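Horwood Sink Bench: simulated kitchen and wrist-view kit for home arm builds

Sold by Pratance. Download, plus one small envelope of actual hardware.

You have bought a robot arm, or printed most of one, and it now lives on a shelf in the garage between the paint and the bicycle pump. Sooner or later somebody in the house will ask when it's going to do the dishes. The Horwood Sink Bench lets you get a fair way toward an answer without putting a motor anywhere near running water.

It's a simulated kitchen counter with a sink, an arm, and a cupboard's worth of things to pick up. You write your control code against it, watch it go wrong, fix it, and watch it go wrong more slowly. When you're ready to move to the arm on your own bench, the same commands go out through the Alva bridge board in the envelope.

The bench comes with a gripper view and a room view. Most people start with the room view because it flatters them. Most of the work is done in the gripper view, where an orange is a large round problem.

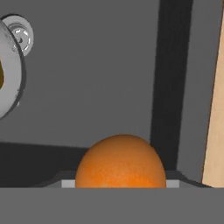

WHAT YOU GET

Kitchen file with wood counter, sink, faucet and backsplash
Arm model with two-finger gripper
16 loose objects, including fruit, bowls and a colander
12 starter tasks, graded from "dull" to "unkind"
Alva bridge board, cable, and 6 standoffs
Printed card with the wiring on one side and our apology for the wiring on the other

You supply the computer, the arm and the patience. A mid-range graphics card will do. If your machine can run a game your nephew is embarrassed by, it can run this.

THE COLANDER

We get more mail about the colander than about everything else we sell. It's full of holes, it's gray, and once the gripper is close, the view is mostly gray with holes in it. Code that finds the rim very nicely from across the counter will now find a rim in every ring of perforations. There is a setting called "plain bowl" that swaps it for something easier. We log how many people use it and we don't judge them.

Our advice is to pick your grasp point from farther back and commit to it. Hunting for the edge at close range is how you end up inside the bowl.
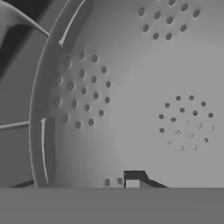 Sandamali Kanagaratnam writes: I had mine down as a lighting bug for two weekends. I turned the lamps up, I turned them down, I made the whole sink a different gray. Then I backed the arm off before picking the grasp point and it worked on the next run. Please put that on the card. Also the standoffs are too short for my base plate, I used washers.

It's on the card now. The standoffs are the same length as ever, and washers remain a respectable answer.

WORKING BETWEEN THE SINK AND THE COUNTER

The later tasks mix the two. An object in the basin sits lower than one on the wood, and if your code has one fixed height for "down" you'll hear about it. Contact is modeled at the fingers and at the gripper body, so a clumsy approach gets logged as a clumsy approach. Cylinders lying on their sides are in the set on purpose. Open the fingers wide, line up across the body, and close slowly. Fast closing is allowed, and the log keeps a separate column for it.

You can move any loose object before a run, or let the shuffle option do it. Shuffle has a seed number. Write the number down. The arrangement that breaks your code will otherwise never be seen again, except when you're showing it to someone.
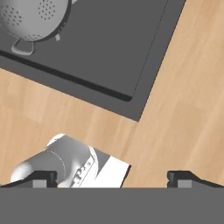
Atstead, 28/10/2024

Release 5 is out, and it's a free update for anybody who bought the bench directly from us. Changes:

The bridge board no longer forgets its limits when the cable is pulled out. If you have an older board, hold the button while plugging in and it will take the new firmware.

Shuffle will not stack the colander on the faucet any more. Several of you asked us to keep this. It's in the options under "legacy".

The log can be saved as plain text. It runs to over 5 pages for a bad afternoon.

Still on the list for February: a second arm, so that two of them can reach for the same lemon.

Start with the fruit-and-bowl task if you're new. It asks for an approach from above, a pause, and a slow retreat, and it teaches you most of the habits you'll need. Keep the wrist high until you're over the basin.

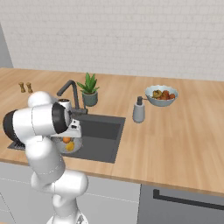 Then do the same thing with the speed limit raised one notch, and keep raising it until you stop enjoying yourself. The setting just below that is the one to carry over to the real arm. Clamp the base first. The simulated arm has never pulled itself off a table, and it gives people ideas.

SHARED WORKSHOPS

One purchase covers all the machines in one room. If your workshop has two rooms, we trust you to feel slightly bad about it. Extra bridge boards are sold singly and ship in the same small envelope.

RETURNS

Boards can come back if they're unused or if they arrived dead. Boards wired backward can come back too, but only for sympathy. The wiring is on the card.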